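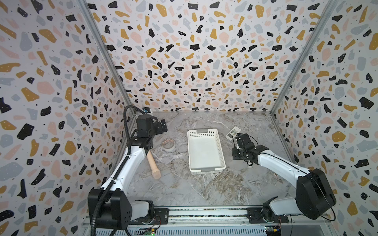
Terrazzo is a hard surface made by setting chips of marble, glass, shell or other stone into a binder and grinding the result smooth. It is used mainly for floors, stairs and wall panels. The traditional binder is cement, while most modern work uses epoxy resin. The look of terrazzo has also been widely copied in print, and many people now know it first from wallpaper and fabric. A common version of the print scatters irregular chips of black, mustard yellow, pale pink and light blue-gray over a white background, with tiny black dots between them, as on the walls shown. Printed terrazzo has no chips and needs no grinding, and the trade treats it as a separate product.

History

Floors made of broken stone set in lime or clay are known from ancient sites in the eastern Mediterranean. The terrazzo of today is usually traced to Venice and the nearby region of Friuli, where workers used waste marble from larger building jobs. Early floors were rubbed down by hand with a stone fixed to a long handle. Goat's milk is often named as an early sealer, though written evidence for this is thin.

Workers from Friuli carried the craft across Europe and to North America. Two changes made large floors practical: the electric grinding machine and the metal divider strip. The strip splits the floor into panels, which limits cracking and lets the installer change color along a clean line. Schools, hospitals, rail stations and airports became the main customers. Epoxy binders came into use in the second half of the twentieth century and allowed thinner, lighter floors.

Methods

In cement terrazzo, the installer lays a base, sets the divider strips, and pours a topping of cement, water and chips. More chips are scattered over the wet topping and rolled in. After curing, the floor is ground with coarse stones, filled with grout to close small holes, ground again with finer stones, and sealed. Epoxy terrazzo follows a similar order, but the topping is much thinner and cures faster.

Chips are sold by size number. Standard terrazzo uses small chips, while Venetian terrazzo uses larger ones with small chips filling the gaps. Palladiana is made of broken slabs laid by hand, with terrazzo filling the joints.

Printed patterns

The design historian Ngan-ling Yuen divides terrazzo prints into 3 groups: those traced from real floors, those drawn by hand, and those built from repeated shapes. The Salomia pattern books belong to the second group. Fuseini Yakubu, writing on the Piltau wallpaper range, notes that printed chips are often larger and spaced farther apart than real ones – a floor laid that way would show mostly binder.

See also

Mosaic
Pebble flooring
Scagliola
Venetian plaster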